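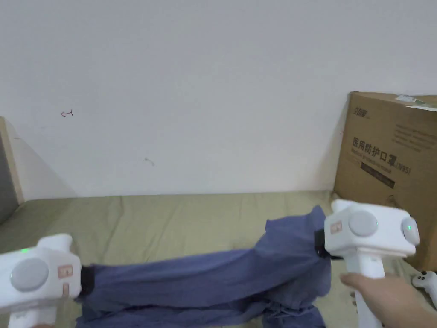 Aitana Cabello wrote in the margin of our first draft that a comic which comes out every month cannot be judged from one issue, and that we should read at least one complete story before saying anything about its rhythm. We followed this advice, and it changed the plan of the project.

Student project report
Waiting for the next issue: how a serial comic ends its chapters
Dec 5, 2019

1. Subject

Our group studied the comic series Kasus. It tells the story of Itero, a young ferry pilot, who returns to the river town of Chala after a flood and finds that the town council has sold the harbor. The series is in black and white and is published by Sonditz, a small house. We chose it because two of us were already reading it and the other two had never read a monthly comic. We thought this difference would be useful.

The question was simple: what does the last page of an issue do to make the reader want the following one?

2. Material and method

We read the first 35 issues, which make the complete harbor story. The work began in September. Each of the 4 members read every issue alone and filled in a form. On the form we wrote what happens on the last page, who is in it, if there is dialogue, and if the question it opens is answered in the next issue or later.

After that we compared the forms. When we did not agree, we read the issue again together. This took more time than we expected. The biggest discussion was on issue 6, where Itero hears his brother's voice on the radio. For two of us this is a surprise ending. For the others it is only a confirmation, as the brother's boat has already been seen under the bridge. In the end we wrote both opinions on the form.

3. Results

We had expected that most issues would finish with danger, for example a gun or a person falling in the water. This kind of ending is frequent in the first part, but later it becomes rare. In the middle of the story the last page usually shows a decision. Itero signs the paper, or he does not take the boat, and we must wait to learn the price of it.

The last pages also become more quiet. In the early issues there is nearly always a speech balloon in the final panel. After the fire in the customs house many final panels have no words at all. The readers who were new to the series liked these silent endings better. One of them said that a silent page made her go back and look at the page before.

Some questions stay open for a very long time. The identity of the woman who bought the harbor is asked in the second issue and answered only in the last chapter. We do not think that all readers would have this patience if they bought the comic month by month. We read it in some weeks, so we cannot really measure the waiting. This is a weakness of our work.

4. Problems

The collected book has more than 300 pages and it leaves out the letter pages and the covers. For us the letters were important, because there the readers guess what will happen. We could find the single issues only for the second half of the story, so for the first half we had to work without letters.

The English translation also changes some last lines. In the issue of the fire, the original says only "Tomorrow" and the translation says "We leave tomorrow." We used the original in all cases where we had it.

5. What could be done next

A new harbor story with Itero's sister as main character has started, and one of us will continue with the same form while it comes out. In this way the waiting between the issues will be real. The form should have one more line, for what the reader believes will happen next, written before opening the new issue.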